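Print this page | E-mail this page

The Plastic Bag Problem: Sorting Soft Packaging in the Ocampo Hall Kitchen
Project report by Ketsara Ongart

3. What we sorted and where it went

Our residence hall has one kitchen, 225 people with a key to it, and a drawer next to the stove that will no longer close. The drawer is full of plastic bags. In January I proposed emptying it as coursework, and my adviser signed the form before she could think better of it.

The drawer gave up 406 pieces of soft packaging. Bread bags made up the largest share, followed by produce bags and a long tail of things that had once held rice. I recorded each one by type, by whether it was clear or printed, and by whether it had a hole in it. The last column was added after I had sorted the first pile, so I sorted the first pile again.

Clear bags with a bit of printing on them caused most of the arguments. The Pinach guide, which is taped inside our pantry door, has a category for clear film and a category for printed film and is silent on everything in between. I put them with the printed film. My lab partner put them with the clear. We met in the middle and made a third pile, which grew faster than the other two.

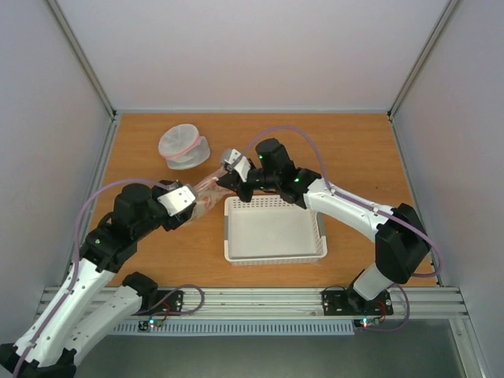
Figure 3. Crumpled clear bag with reddish-pink markings, and the off-white tray with grey handles.

Crumpled bags also take up far more room than they deserve. Laid flat and folded in thirds, a bread bag fits in a shirt pocket. Left to itself it fills a tray, and then it slides out of the tray. I tried rolling, knotting and folding. Knotting was quickest and looked the worst – it also made the bags nearly impossible to open again, as two residents wrote on the whiteboard.

Folding won. The folded bags now stand on edge in a Bisley drawer unit in the hallway, and the original drawer closes, provided you lift it slightly. It already has four new bags in it.

Contact: Ketsara Ongart, Ocampo Hall | Copyright Ocampo Hall Student Projects | Back to top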